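Post-fault inspection, bench arm cell, Jokberg workshop
Inspector: Tudor Surdu
Fault ref: 692 (gripper failed to release, arm carried on to next pick)

1. Emergency stop, both buttons
Pass. Arm stops when pressed. That was never the complaint.

2. Gripper fingers, fit and wear
Pass with comment. Scuffs on one finger. Supplier calls them cosmetic. They may be, but I'd like to see that in writing from Rokier before I sign for it.

3. Release check before next move
Fail. The log has 4 missed releases in July, and each one was cleared at the panel and the job restarted. The Prillik update was meant to stop the arm moving with a part still held. I ran 344 cycles and it moved off once with the jaws shut. Once is enough for a fail.

4. Cable at wrist
Pass for now. Check the loop at full reach next visit. The last report says "checked" and gives no position, so I can't tell what was checked.

5. Guarding and reach
Not accepted. Yeoh's risk sheet assumes nobody leans over the bench while the arm is live. I watched it happen twice before lunch.

6. Fixings and bench edge
Pass. Corner joint on the rails is tight.

7. Bench contents against job sheet
See comment below.
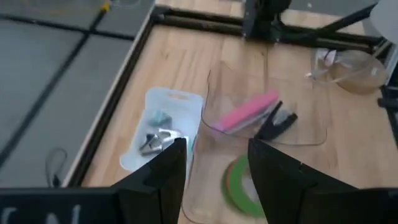 Jokberg, August 13, 2023

Item 7, comment. The job sheet says "mixed small items" and leaves it there. A bag of metal parts, a nail file, a clip, a roll of green tape and a glass bowl do not want the same grip, and clear plastic on a pale top is a poor thing to ask any sensor to find. I was told the settings cover all of it. I have not been shown the settings.

Item 3 stays open. Slow speed only until the release check passes 886 cycles in a row, with the log attached and no clearing at the panel. A phone call saying it's fixed will not close it.

Signed: T. Surdu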